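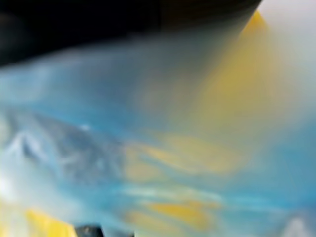 Mottram opens second Rolledgate workshop for painted furniture

January 8, 2019

Mottram, the furniture repainting company, has opened a second workshop at Rolledgate. The new space takes in used tables, chairs and cabinets from homes and schools, repairs them and repaints them in a color the customer picks.

The company now offers 42 colors. Blues and yellows were the most requested last year, and both ranges have been made larger for the new workshop. Customers can see painted sample boards at the front counter and may take up to 4 home at a time.

"People bring us a table they have had for years and they want it to look different," said Yoga Tambunan, who runs the workshop. "Most of them have already tried to match a color from a small paper chip. A big board is easier to judge, and you can stand it next to your own wall."

Rolledgate has space to finish 300 pieces a month. Work is booked by the piece. Small items such as stools and side tables are usually ready in two weeks. Large cabinets take longer, and the shop gives a pickup date when the item is dropped off.

The first large order at the new site is for Plillel, a group of after-school centers, which is having 500 chairs repainted. The chairs will go back to the centers in batches, with the last batch due in April.

"We looked at buying new and decided the old chairs were still sound," said Huia Cartwright, who handles purchasing for Plillel. "They needed paint and some new feet."

Paint for both Mottram workshops is supplied by Bolar. Customers who want a color outside the standard range can ask for a custom mix at extra cost.

The Rolledgate workshop accepts drop-offs during opening hours without an appointment. Collection from home can be arranged for larger pieces. Prices are posted at the counter.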